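Stoltance Street Light and Door Alarm Set: my review after one summer

15 Oct 2025

I live on a corner with two small shops and one bus stop. Since last year we have had trouble at night: cars with broken windows, people trying the doors of the buildings, and two times somebody entered our entrance hall and took packages. The police came and were polite, and they gave us a paper with a report number. After the second time I decided to buy something for my own door.

I bought the Stoltance set in July. It has a motion light for outside, a siren, and 4 door and window sensors. I compared it with the Prekgate, which my neighbor on the second floor has, so I can say something about both.

Installation

The manual is translated badly, and I say this as a person who also makes mistakes in English. Step 6 tells you to press the button on the siren, but the button is under the battery cover and there is no drawing of it. I lost one evening on this. When you know where the button is, the rest goes quickly. The sensors hold with adhesive pads. Clean the door with alcohol first and let it dry, or the pad will fall by morning. Mine did.

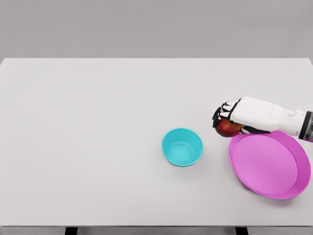 The light needs two screws and it comes with plastic anchors that are too soft for brick. I bought better ones at the hardware store on Patrício Street for very little money.

How it works every day

The siren is loud. I tested it at noon and people came out to look, so please warn your neighbors. There is a delay of 11 seconds after you open the door, and you must type your code in this time. With shopping bags in both hands this is short. You cannot change the delay, and I looked for this setting for a long time. The Prekgate lets you choose it, and I am a little jealous.

The motion light is the best part of the set. It turns on when a person walks to the door and it mostly ignores cats. In strong wind it sometimes reacts to the tree. There is a small wheel for sensitivity on the back, and I keep it in the middle position.

In August somebody pulled the handle of our street door in the night. The light came on and I heard steps going away. I can't prove that the light was the reason, but I slept better after it.
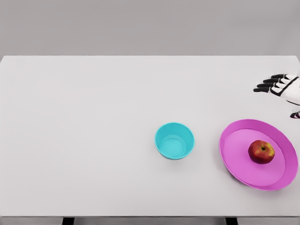

The app is made by another company, Rultari, and you need a second account for it. It keeps the last 925 events and then it deletes the oldest ones. This sounds like a lot, but the light also counts as an event, and on a busy street the list fills fast. If you want to give something to the police, export the list the same day. The officer who took my report accepted it printed on paper.

Batteries

The box promises 2,000 openings for each sensor. My front door sensor asked for a new battery in September, and I don't think I opened the door so many times. The other sensors are still fine.

Would I buy it again?

Yes, for an apartment or a small house. For a shop I would take the Prekgate, mainly for the longer delay and the metal case on its siren. The Stoltance siren is plastic, and I would not put it where a tall person can reach it.

I give it four stars from five. The missing star is for the manual and for the second account.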